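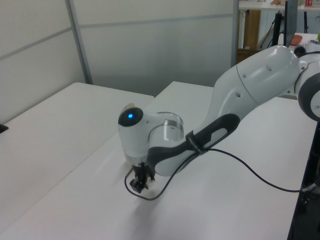 A thin black cable held by a black strap, with slack looping down from the fastening.

Cable strapping is the practice of fastening electrical or data cables to a support, or to each other, with a flexible band. It is used in buildings, vehicles, stage equipment, and office furniture. The band may be a woven strap, a strip of hook-and-loop fabric, a molded plastic tie, or a length of waxed cord. Strapping is a part of cable management, a wider field that also covers conduit, trays, and raceways.

Purpose

A strap carries the weight of a cable between its end points and keeps that weight off the connectors. It also fixes the path of the cable, so that sharp edges, hinges, and hot surfaces can be avoided. In bundled runs, strapping keeps the conductors in a known order, which shortens the work of tracing a fault.

Strapping alone is not a form of strain relief in the strict sense. A strain relief fitting grips the jacket at the point of entry and transfers a pull to the housing. A strap placed some distance away limits movement but may let the cable slide.

Types

Lacing cord is the oldest type still in common use. A continuous cord is passed around the bundle and locked with a knot at each turn. It has a low profile and no hard edges, but it is slow to apply.

Molded ties have a toothed tail that passes through a ratchet head. Most are made of nylon and can be used only once. Releasable versions have a tab that lifts the pawl.

Hook-and-loop straps can be opened and closed many times. They spread the load over a wider area than molded ties and are preferred for data cables, where local pressure on the jacket can alter the spacing of the pairs. The Clestimine catalog lists a woven strap 20 mm wide and a narrower grade of 19 mm, the latter sized for the slots of the Buner rail.

Elastic straps are used where the diameter of the bundle changes. They lose tension with age and are seldom used outdoors.

Installation

A strap is tightened until the bundle no longer shifts under light finger pressure. Overtightening flattens the jacket and can damage insulation or optical fiber. The cut tail of a molded tie is trimmed flush with the head - a protruding tail can cut the skin.

Where a cable crosses a moving joint, slack is left between the straps on either side. The length of the loop depends on the travel of the joint and on the minimum bend radius given by the cable maker. A loop that is too long may snag.

Testing

Straps are rated by loop tensile strength, measured by closing the strap around a split mandrel and pulling the halves apart. In the Lazaridis method the load is held for 2 minutes before the reading is taken. The Gradetti heavy grade is rated at 161 newtons. Ratings apply to new straps at room temperature. Nylon becomes brittle in very dry air, and sunlight degrades grades that lack carbon black.

See also

Cable tray
Conduit
Grommet
Strain relief

This site uses cookies to remember your reading preferences. By continuing to browse, you accept our cookie policy. Accept | Manage settings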